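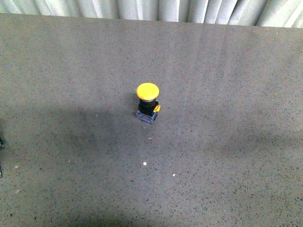

Swapping a mushroom push button -- quick version

Wrote this up fast after doing one for the Vestemdale shed. Yellow cap, black body, nothing fancy. Fits most small enclosures, check your hole size first.

What you need
Small flathead and a Phillips
Masking tape, pen
Cheap multimeter
A clear table. A big one, screws roll.

Step 1. Power off at the breaker. Then test anyway. Meter on both terminals, should read nothing.

Step 2. Tape a label on each wire before you touch a screw. Take a phone pic too. I skipped this once and lost a whole evening.

Step 3. Loosen the terminals, pull the wires, undo the locking ring from the back. Old button comes out the front. If its stuck, wiggle, dont pry.

Step 4. Wipe the table down before the new one goes on it. Gray speckled top like mine hides grit really well, the little white bits are about all that shows up. Go over it twice, back edge by the curtain too -- crumbs end up in the threads otherwise.
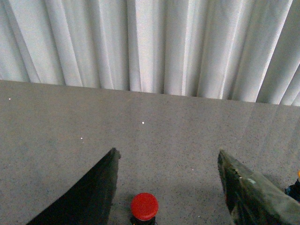

Step 5. New button on the table, cap up. Press it a few times. Should feel teh same every time. Some latch and need a twist to release, so try that as well.

Step 6. In through the front, ring on, hand tight plus a nudge. Wires back by label. Tug each one.

Step 7. Lid on, breaker on, test it. Write the date on the inside of the lid, mine says 09/08/2021.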